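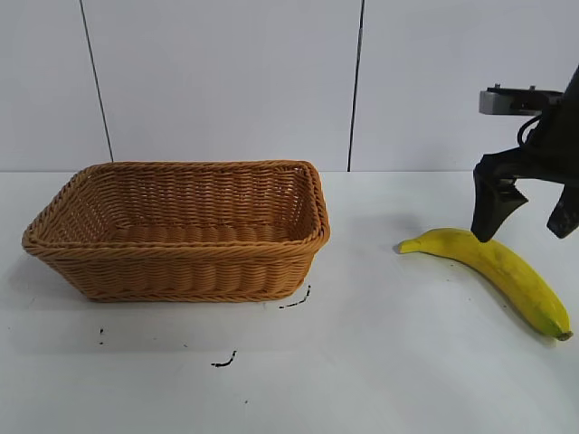

Storomow wrote first, within the hour, that bananas should never go in a basket at all and you should hang them from a hook. I've read that a hundred times and I'm still not convinced, so let me put the whole thing to everybody!

Best way to keep bananas in a woven basket?
Posted by Surkine in Kitchen & Pantry

I love having fruit out where I can see it. We eat so much more of it that way, and a basket on a white table just makes the whole kitchen feel awake. Mine is the rectangular kind in a caramel color with a thick braided rim, woven from flat strips that I'm pretty sure are synthetic. The floor of it is bumpy, all rounded little loops, very pretty and very good at collecting crumbs.

The trouble is the bananas. Anything that sits on those bumps for a couple of days gets soft brown spots on the underside while the top is still perfect. Apples don't care. Pears care a little. Do I line the basket, and if so with what? Do you split the bunch up or leave it together? Also, how do you wash one of these? I've only ever shaken it out over the sink, and I have a feeling that isn't enough.

While I'm at it – the table has picked up a few small dark marks, one like a squiggle and one like a dashed line. It's a smooth matte white top. I would love to get them off without making a shiny patch.

Millet
Oh, I'm so glad somebody asked this, I have four of these baskets and use every one of them!

Line it. A cotton dish towel folded in thirds is perfect, and you can throw it in the wash with everything else. Paper towel works in a pinch but it slides around and sticks to anything overripe. Put the bananas in last, on top of the other fruit, curved side up like a little bridge so that only the ends are touching. Mine used to bruise in two days and now I get most of a week out of them, longer if I buy them with green tips. Keep them a bit away from the avocados unless you want guacamole tonight.

I leave the bunch together and pull one off as I need it. I tried wrapping the stems in plastic and couldn't see any difference.

For washing: if it's synthetic, fill the tub with lukewarm water and a squirt of dish soap, let it sit for ten minutes, then go over the inside with an old toothbrush. The open part of the weave on the inside wall is where the dust hides. Rinse and stand it on its end to dry overnight. If yours is natural wicker, skip the soaking and use a damp cloth. Not sure? Look at a cut end where a strip is tucked in. Plastic is the same color all the way through, or close to it.

Skonov
Melamine sponge for the table. Wet it, squeeze it out, go light. Try a corner first, it can dull or polish some tops.

Storomow
Still say hook. Mine cost 55 cents at a yard sale and I've hung probably 500 bananas on it. But the towel idea is good for peaches, I'll give you that.

Surkine
Towel is in! I used a striped one and it looks adorable. Sponge tomorrow morning, starting with the squiggle.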